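2019-09-30, open day at Zusulside

What a great afternoon! Cor Hoekstra walked us through the hand-held grippers first, and I could have stayed at that table until closing. Chip bags are mean test objects — slippery, crinkly, and different every time you squeeze. The blue finger pads looked small to me, but I'm a convert.

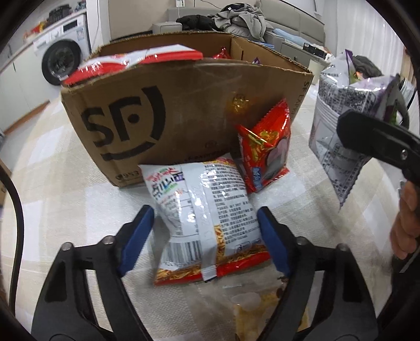
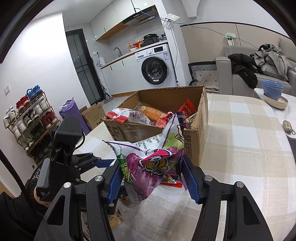 We argued over pad stiffness for ages. I liked the softer set, Cor prefers the Van der Linden ones he's had since July. He wants 300 grasps on each before he picks. I've asked for the numbers, and I'm bringing my own Kalach controller next time.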